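Last updated: October

Where Do the Cups Go? A Report on Shared Sinks

Nga Vũ and Tín Hoàng

Our question was modest: why does a kitchen with a double sink still run out of sink? We kept a log at the Borside kitchen and made 27 entries, most of them about cups.

The wire rack over the left basin was our main suspect. It is meant for dishes – it collects paper cups, which settle in on their sides as if they paid rent.

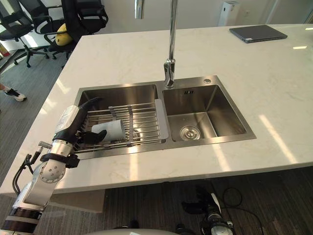 Findings

People left the right basin alone and used the rack as a shelf. Moving the rack changed little. Tín's sign changed less.

Next term we would like to try a bin closer to the faucet.

Contact: Nga Vũ | Back to top
11 shares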